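Home Products Assemblies Councils Downloads Support Contact

Wukov Speaking Time and Vote Recording System

The Wukov system controls speaking time, speaker order and recorded votes in elected assemblies. It is supplied to national and regional legislatures, city councils and party conferences that vote by named delegate. A complete installation has one controller, one presiding officer's console, one clerk's station and a member unit at each seat. Wall displays are optional and are ordered separately.

The system does not interpret rules of procedure. Debate limits, the order of groups, the majority needed for each type of motion and the treatment of abstentions are entered by the clerk's office as a rule set. When the rules of the chamber change, the rule set is edited and given a new version number. Earlier versions stay on the controller, so a vote can always be read against the rules in force when it was taken.

Controller

The controller is a rack-mounted unit that runs without a connection to the building network. It supports up to 100 member units. Larger chambers use two controllers in a linked pair, and the linked pair appears to the clerk as one system. A second controller can also be fitted as a standby. In standby mode it holds a full copy of the session and takes over if the first unit stops responding. A running speaking clock continues from its last confirmed value, and an open vote stays open.

Time is taken from an internal clock. If the chamber already has a reference clock, the controller can follow it, but it will not accept a correction while a vote is open. Pending corrections are applied when the vote closes and are entered in the session log.

Power is supplied over the same cable that carries data to the member units. Each cable run should end at the last seat in a row and should not be looped back. Chambers with fixed benches normally have a floor duct that can be used without changes. For listed buildings where no duct exists, ask for the surface channel kit.

Member unit

Each member unit has a card slot, a request button, three voting buttons and a small display. The recess depth is 38 mm, measured from the top of the desk with the connector attached. The three voting buttons are marked Yes, No and Abstain in the standard version. Other wording, including bilingual marking, is engraved to order and cannot be changed on site.

The buttons differ in shape as well as in color. Yes is round, No is square and Abstain has a raised bar. A member can change a vote at any time before the presiding officer closes the vote, and the last button pressed is the one recorded. The change itself is not shown on the wall display. It is kept in the session log only if the rule set asks for it, and most chambers do not ask for it.

A member is identified by card. The card carries a member number and nothing else. Names, groups and districts are held on the controller and matched to the number when the card is inserted. If a member takes another seat, the unit follows the card and not the desk, unless the rule set requires fixed seating. With fixed seating on, a card in the wrong desk lights the display but does not open the voting buttons.

Proxy votes are supported where the chamber permits them. The proxy is registered by the clerk before the vote and cannot be added once the vote is open. The member holding the proxy votes twice, first in their own name and then in the name of the absent member, with the display showing which vote is being cast.

Speaking time

Time can be allotted per member, per group or per item. The three methods can be combined. A common arrangement in a group-based chamber is a block of time for each group with a maximum for any single speaker inside it. The controller deducts from both and warns on whichever runs out first.

The presiding officer's console shows the current speaker, the remaining time and the list of requests. Requests are listed in the order received or sorted by rule, for example alternating between government and opposition. The presiding officer can move any request by hand. Manual moves are marked with a small arrow on the clerk's station so that the clerk can answer a point of order about the list.

When time runs out, the system gives a visual warning at the speaker's desk. Microphone cut-off is available but is turned off at delivery. Chambers that want it must enable it in the rule set and choose whether it acts at once or after a grace period. Points of order and interventions can stop the clock, run against the intervening member, or run against the speaker. The choice is made per type of intervention.
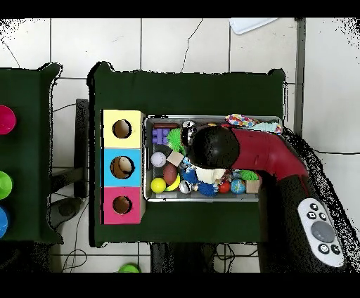 Clotilde Poulain
Technical Writer, Assembly Systems, Cultgate

Recorded votes

A vote passes through four states: announced, open, closed and declared. Only the presiding officer can open and close it. The clerk prepares the title and the majority rule beforehand. The result is calculated at closing but is not sent to the wall displays until it is declared, which leaves time for the clerk to check the quorum.

Quorum can be counted from inserted cards or from votes cast. These give different results when members are seated but do not vote, and the rule set must state which applies. The majority rule can be based on votes cast, on members present or on total membership. Where total membership is used, vacant seats are included or left out according to the rule set. After a by-election or a resignation, the clerk should update the membership list before the next sitting and not during it.

Secret ballots use a separate mode. The controller keeps a list of who has voted and a list of the votes, with no link between them. Both lists are written in random order. Individual votes in a secret ballot cannot be recovered by the clerk, by the installer or by Cultgate. Chambers whose rules require paper for secret ballots should leave this mode disabled.

Session log and export

The controller stores up to 2000 votes with full member lists. Speaking times are stored separately and do not reduce this capacity. When the store is nearly full, the clerk's station shows a notice at the start of each sitting. Nothing is overwritten automatically.

Results are exported as a printed record, a spreadsheet file or a structured file for the chamber's website. The Plurnine publishing module takes the structured file and places each vote under the matching agenda item. It is sold as an annual license and runs on the chamber's own server. It has no write access to the controller. A correction to the published record must be made at the clerk's station and exported again, and both versions remain available to readers with the time of each.

Where a member states after a vote that the wrong button was pressed, the clerk can attach a note to the record. The note appears beside the member's name. The vote and the total stay as declared.

Wall displays

The Hellström display panel shows the title of the item, the speaker, the remaining time and the declared result. It can show a seating plan with votes by color or a list of names in columns. Text size is set according to the distance to the rear seats and the public gallery. One controller drives up to 6 panels, and each can have its own layout. Third-party screens may be used through the standard video output, but they will all carry the same picture.

Installation and training

A site survey is needed before an order is confirmed. The survey covers cable routes, desk construction, the position of the gallery and the existing sound system. Gilles Courtois plans surveys and should be sent a seating plan and a copy of the rules of procedure at the time of the request. Draft rules are acceptable if a revision is under way.

Training is given separately to clerks, presiding officers and technical staff. Clerk training includes a mock sitting with a contested vote, a failed quorum and a change of rule set. It is best held on a day with no committee meetings in the building - the chamber will be needed from early morning. New members can be shown the unit by the clerk's staff with the one-page desk guide supplied.

Maintenance

Card slots should be cleaned during recess with the dry cleaning card supplied. Do not use liquid on the voting buttons. The self-test runs when the controller is started and reports any unit that does not answer. A failed unit can be replaced while the system is running, but not while a vote is open.

Software updates are released on a Tuesday and are never installed remotely. Each update comes with a signed file and a list of changes. We recommend that chambers install updates between sessions and keep the previous version on hand until the first recorded vote has been checked. Support questions from existing sites go to Sandrine Gautier. Quotations and tender documents are handled by Tarek Shboul.

Supplied with the system: controller, presiding officer's console, clerk's station, member units as ordered, member cards with spares, rack fittings, desk guides, rule set workbook. Cable, wall displays and the surface channel kit are quoted after the survey.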